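Cell 2, Friday, started 08:40

Left arm has been losing its grip offset since the finger swap. Sun-ja logged it first: fingers close, the controller reports a width, and the width is a little more than it should be. The right arm is fine. Plan for the day was to check both grippers mechanically, redo the zero, and leave the pencil case job ready for Young-sook to restart on Monday's program.

Cycle counter on the left gripper read 2,758 before I touched anything. Wiris say to look at the finger screws every 3,000, so we were nearly due anyway.

Drove both arms to the service pose over the table, jaws open, power to the fingers off at the pendant. Case in the middle with the lid up, because that is the height the arms normally work at and I wanted the cables lying the way they do in a real run. The left cable goes over the top of the wrist in a loop. I moved the wrist through its full turn by jog at low speed and watched that loop the whole time. It doesn't snag, but it does pull at the connector near the end of travel. Limit brought in slightly on that side in the cell file (saved as komstead_left_b, old one kept).

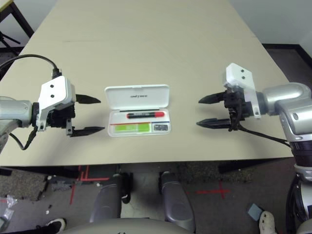
Do the fingers have to come off before re-zeroing?

Only if one of them is loose or has been changed. Otherwise wipe the inner faces, close the jaws on nothing, run the zero from the Foravness menu, and open and close a few times before saving.

Left upper finger was loose. Not by much, but I could rock it with a thumbnail. Took the screw out, cleaned the old threadlock off, put fresh on, torqued it with the small driver from the drawer under the Seo bench. The other finger screws were all tight. Gave them a paint mark while I was there so we can see if they move.

While the threadlock was going off I wiped down the finger faces on both sides. There was a film on the pads that looked like it had come off plastic barrels. Alcohol took it off with no trouble. Please don't use the orange spray on these, it leaves them slippery for an hour.

Zeroed the left, then the right for good measure. Left offset changed by 2 counts, right didn't change at all. After that a hold test with the green highlighter, picked by the barrel and kept upright. Force set to the value in Sun-ja's table, no changes.
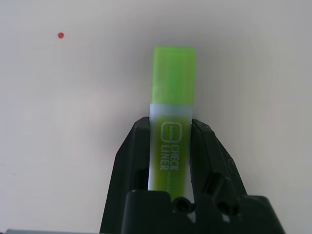

Hold time on the test is fixed in the script and I left it alone. If anyone wants a longer one, copy the script first, don't edit the shared version. The last edit went in without a note and it took me most of a morning to find.

Wrist camera next. The hand-eye file on disk was older than the finger swap, so I reran it. Residual was higher than I like on the first go. Loosened the bracket, seated it properly, ran it again and it came down to where it was in March. Old file renamed, not deleted.

Then approach height over the case. The program was coming in at 941 encoder counts on the lift joint and I've kept that. Checked it from above with the jaws wide, case turned at an angle on the table to see whether the approach still makes sense when it isn't square to the edge.

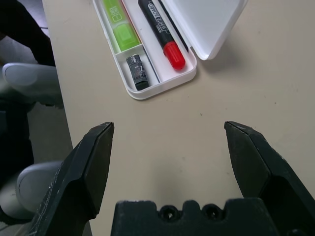 Clearance to the tray walls is the thing to watch. With the jaws fully open the fingers are wider than they need to be for a marker, so the script should pre-close before going down. It does this on the right arm and didn't on the left. Copied the line across. Tested in air only, at slow speed.

Still open:

- Order finger screws, we are on the last bag
- Left wrist connector: ask Wiris whether a right-angle plug fits
- Young-sook Hong to run the full program with the new limit and tell me if the wrist complains
- Reset the cycle counter note on the door, it has the old figure on it
- Check paint marks at the end of the first day's running

Cell powered down 15:20, arms parked, key back on the hook.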